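Bimanual Manipulation Working Group
Minutes of the December meeting

Present: Evelien Schouten (chair), Arnout De Bruijn, Hendrik Wuyts, Rianne Van Leeuwen
Apologies: Toon Michiels (comments sent in writing, see item 3)
Minutes: Rianne Van Leeuwen
Start: 10:00

1. Minutes of the previous meeting

Approved with one correction. Under item 4 the name of the training branch should read Joltero, not Joltero-2. Rianne has changed the copy on the group drive.

Open actions: Hendrik's note on gripper wear is done and has been circulated. Arnout's action to write up the camera calibration procedure is carried over.

2. Cable task, data so far

Arnout reported that the set of two-arm cable demonstrations now stands at 300 episodes. In every episode the operator has to bring both ends of a cable assembly up off the table, one in each gripper, and hold them facing each other over the middle of the tabletop before the joining or separating step begins. The cloth stays on the table for all of them.

Hendrik went through the episodes that were marked as unusable. Most fail at the same point. The second gripper closes while the first is still moving, and the part turns in the fingers. The operator then corrects by hand and the correction ends up in the recording. Hendrik's view is that these should be taken out of the main set but kept, as they are the only recordings that show a recovery.

Evelien asked whether the recoveries had been labeled. They have not. Hendrik will label them using the same phase names as the main set (approach, grasp, lift, align, join, release).

Arnout noted that the phase boundaries between lift and align are still set differently by different people. He and Rianne compared their labels for the same batch and disagreed mainly on where align starts. It was agreed that align starts when both grippers have closed on the part, whether or not either arm is still rising. Existing labels will be brought into line with this.

3. Result of the phase-conditioned policy

Rianne presented the comparison between the baseline and the phase-conditioned version. Both were trained on the same episodes. The only difference is that the second version predicts the current phase from the head camera and passes it to the action part of the model as an extra input.

Each version was run 20 times on the robot, with the start position of the cable changed between runs according to the printed sheet. The baseline completed 4 runs and the phase-conditioned version completed 11. Completion was scored as before: both ends held, parts joined, assembly put back on the table without being dropped.

Rianne pointed out that the gain comes almost entirely from the align phase. The baseline tends to start pushing the parts together before they are lined up, and then does not back off. The phase-conditioned version waits longer. It fails in a different way, by staying in align until the time limit runs out.

Toon's written comments were read out. He asks whether the time limit is fair to the second version, given that it moves more slowly, and whether the result would hold if the household items at the back of the table were moved. He also asks that the start positions be randomized by script in the next round and not taken from a sheet, so that the order is not the same for both versions.

Discussion. Evelien agreed with the point about start positions and would like the comparison repeated on that basis before anything is written up. Hendrik was against changing the time limit in the same round, as it would then be unclear which change had which effect. Arnout suggested recording the time spent in each phase so the question can be looked at afterward without running anything again. This was accepted.

On the background items, it was agreed to leave them alone for the repeat and to run a separate, shorter test in which they are rearranged. Rianne does not expect a large effect on the action part but is less sure about the phase predictor, which uses the whole head camera view.

Decision: repeat the comparison with scripted start positions, same time limit, phase times logged.

4. Labeling tool

Hendrik showed the current build of Otov, the in-house labeling tool. Wrist camera and head camera views can now be scrubbed together. There is still a small offset between the two streams in older recordings. Arnout thinks it comes from the conversion step and will check the timestamps in the raw files.

Rianne asked for a key to jump to the next gripper open or close event. Hendrik will add it if it can be done without changing the file format.

5. Hardware

The left gripper needed its fingers tightened twice since the last meeting. Hendrik will check them before each block of runs and write it in the log.

Cable routing on the arms was discussed. Arnout would like the loops at the wrists shortened. Hendrik wants to keep the slack until the full range of the align motions has been tested. No change for now.

6. Any other business

The room is booked for another group for part of next month. Evelien will confirm which mornings are left.

A short talk on the phase labels has been offered for the department seminar. Rianne will give it if the repeat is finished in time, otherwise Arnout will talk about the data set alone.

Actions

Arnout: calibration write-up (carried over); check timestamps in raw files; add phase times to the run log
Hendrik: label recovery episodes; event key in Otov; gripper check before each block
Rianne: script for start positions; repeat of comparison; plan for rearranged background test; relabel align boundaries with Arnout
Evelien: room dates; reply to Toon

Meeting closed at 11:40.

Attachment to item 2
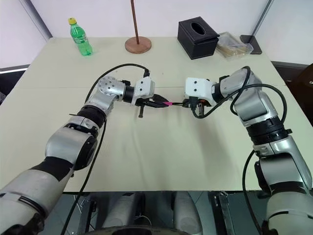 Cable task, head camera view: both grippers holding the assembly above the table.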